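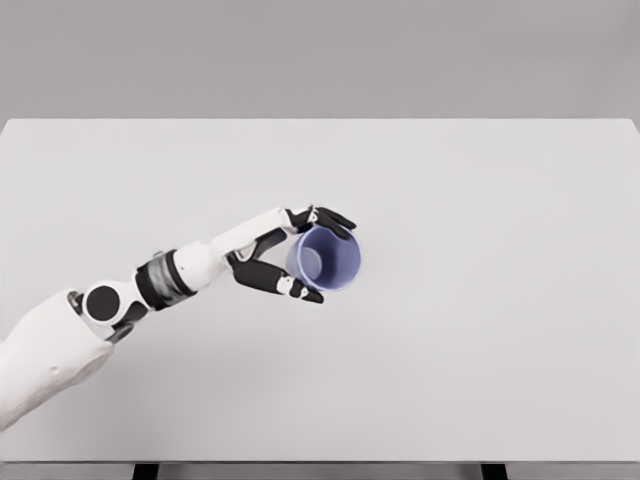
Last changed: October (N. Fortin)

Getting the film off plastic drinking cups

Plastic cups pick up a white, slightly rough film after a few months of use. In most kitchens it is mineral scale from hard water. Sometimes it is a layer of detergent, and sometimes the plastic itself has been worn by the dishwasher. The first two come off. The third does not.

Find out which kind you have

Put a few drops of white vinegar on the inside wall of one cup, wait a minute, and rub with a fingertip. If the spot turns clear, it is scale. If it feels slippery, it is more likely detergent. If nothing changes and you can feel fine scratches with a fingernail, the surface is worn.

What you need

White vinegar, plain household strength
Baking soda
Dish soap
A soft sponge or cotton cloth
A dish pan large enough for the cups to lie on their sides
A clean dish towel

Do not use steel wool, scouring powder or the green side of a sponge. Do not mix vinegar with bleach or use one right after the other.

For scale

1. Wash the cups in warm soapy water and rinse them. Grease keeps the vinegar off the scale.
2. Fill the dish pan with one part vinegar to one part warm water. Water from the kettle is too hot for thin plastic.
3. Lay the cups in on their sides and push out any trapped air.
4. Soak for 18 minutes. Turn the cups over halfway through.
5. Rub the inside with the sponge, working from the rim down. The ring where the wall meets the bottom takes the longest.
6. Rinse twice and stand the cups upside down on the towel.

Heavy scale may need a second soak. Mix a fresh batch for it.
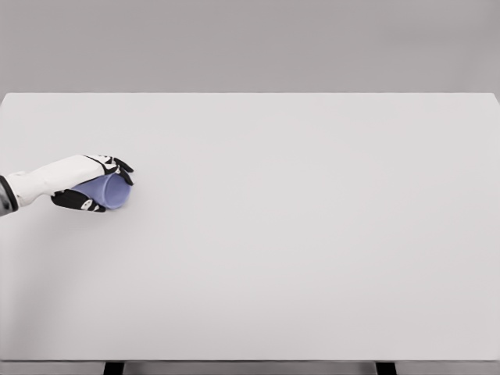 Blue cup held just above a white tabletop.

For detergent film

Skip the vinegar. Make a thin paste of baking soda and water, spread it on with a damp cloth, leave it for 6 minutes and wipe it away in small circles. Rinse with plenty of warm water. Then cut back on detergent in the next few loads. Lorne McKinnon wrote in to say he was filling the dispenser to the line every time with soft water, and half of that turned out to be enough.

For smells

Coffee and tomato juice stay in plastic longer than the film does. Fill the cup with warm water and a spoonful of baking soda and leave it overnight. Air it out for a day before stacking it again.

Keeping it off

Dry cups by hand if your water is hard. Use the top rack only, and turn off heated drying if the machine allows it. Do not stack cups while they are damp. A vinegar soak every couple of months is enough in most homes.

If a cup is cracked or sticky to the touch after cleaning, stop drinking from it. It will still do for rinsing paintbrushes or starting seeds.

Related: Cleaning a water filter pitcher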